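2022年9月2日 木器涂装间记录

接上次的硬蜡油试验。Moya那批样板已经放够养护期,今天做耐水渍和耐热印两项,顺带把Kidport订单的桌面配方定下来。

样板编号沿用旧表。A组底材打磨到180目,B组打磨到240目,两组都是薄涂两遍,布擦,不用滚筒。C组是对照,只上一遍油,不抛光。涂布量按每平方米毫升数记,A组第一遍偏高,原因是180目的表面吃油多,第二遍两组已经基本接近。

耐水渍的做法:湿棉片压在板面上,外面扣玻璃皿防止蒸发,到时取下,吸干,静置一夜再读。当场读数没有意义,泛白多数会自己退掉一部分。C组边缘有一圈浅印,斜光下明显,正光下要找角度。A组、B组目视无差别。
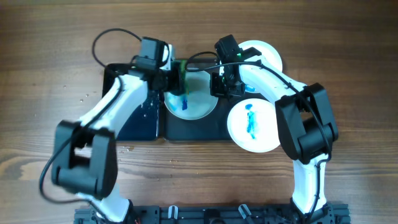

耐热印用的是铜块,加热到100度,隔一层湿布放在板面上。湿热比干热严苛得多,以前只做干热,结果偏乐观,Trarkthorpe那张餐桌退回来返工就是吃了这个亏。今天A组出现轻微雾状印,手指横向擦能感到一点涩;B组印更淡。推测是180目留下的砂痕里积油偏厚,里层没有干透。这一点没有直接证据,需要切片或者延长养护时间再比一次。

光泽度:60度角,每块板测9个点,去掉最高和最低再取平均。顺纹和横纹要分开记,以前混着记,数据没法用。仪器开机后先预热,校准板用镜头纸擦,不要用车间的抹布。B组顺纹读数稳定,横纹离散大一些,和纹理深浅有关,不是涂布不匀。

关于深色条纹。Lidero的色板是在纹理很平的料上做的,拿到条纹重的料上,同一支色油出来会差一档。深色部分吸油慢,油浮在表面的时间长,擦早了浅色部分发干,擦晚了深色部分发亮。对比时可以参考第二张照片里的桌面:暖棕色,横向纹理很明显,深色条纹从左拉到右,有几处能看出一点光泽。Kidport要的大致就是这个色调,但他们写的是“哑光”,所以局部反光这一项要先跟对方说清楚,最好寄一块实样过去,让对方在自己的灯光下看。照片不能作为验色依据,白平衡一偏,棕色就往红里走。

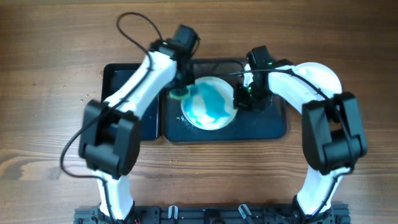
养护时间的问题单独记一下。产品说明给的是轻度使用和完全固化两个时间,中间这段怎么处理没有写。我们的习惯是轻度使用期一到就包装,包装材料又是直接贴面的泡沫膜,夏天容易压出纹。建议改成先垫一层无酸纸,再上泡沫膜,四角用硬纸护角,面上不要打带。成本增加不多,返工一次就抵掉了。

修补试验只做了一处。在B组249号板上用钢丝绒轻擦一块,补一遍薄油,隔天看接边。局部补油的接边处理是硬蜡油比清漆省事的地方,但深色条纹穿过补油区时,边界还是能看出来,需要顺着条纹把油向外带开,不能停在条纹中间。

气味和通风:下午关了一侧排风,板面落灰变少,但溶剂味明显,头有点闷。下次改成擦完油之后再关,擦的时候全开。用过的油布照旧摊平晾在室外铁架上,或者浸水后放进带盖铁桶,不许揉成团丢进垃圾箱。今天在水槽边又捡到一块团着的,请各位注意。

砂纸库存:240目圆盘快用完,180目还够。钢丝绒只剩粗的,细的要补。无酸纸没有存货,报价还没回来。

暂定配方:底材240目,色油一遍,硬蜡油薄涂两遍,两遍之间用细钢丝绒带一下,不加催干剂。湿热一项延长养护后复测,12月之前要拿到数据,否则Kidport的交期排不进去。

未做:耐酒精、耐咖啡、划格。划格刀片钝了,等新的。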